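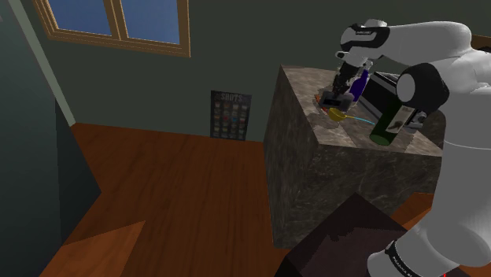 Kitchen and Counter Work: A Small Gallery

In our house we often ask the same question: when will a machine clear the counter for us? I started this page in April, after I read many promises about home robots and wanted to look at the work itself, one chore at a time. I am not an engineer. I worked 30 years in kitchens and small bars, so I know the chores better than the machines.

The first chore here is the bar counter, in a simulated room. The arm is white with black bands at the joints, and its two fingers point down over a small dark object. Close to them lies a yellow measuring spoon with a thin light blue handle.

The spoon is what interests me most. A person takes a spoon like this without thinking. For a gripper I believe it is a hard thing, thin and lying almost flat on the stone. If the fingers come down too low, they meet the counter. If they stay too high, they close on air.

The bottles are another problem. The green one with the pale label is at a slant, and the dark blue one is near the gripper. In my old work we learned to move the glass first and the small tools after. I would like to see a machine make this choice alone.

On the wall there is a board with the word SHOTS. It made me smile, and it also reminded me that a bar is never only a counter. There are orders, wet hands, and guests who put their elbows in the way.

Can machines do this work yet? My answer for today is: some parts of it, when the place is prepared for them. At Pastano, the last bar where I worked, we washed 200 glasses on a quiet evening, and each one had to be looked at against the light. I would not give away that job now. Wiping an empty table, maybe yes.

Readers from Prerkley and Arnell have written to ask about laundry and floors. I will add those chores to the gallery when I have something good to show. If you know a chore that I forgot, please write to me.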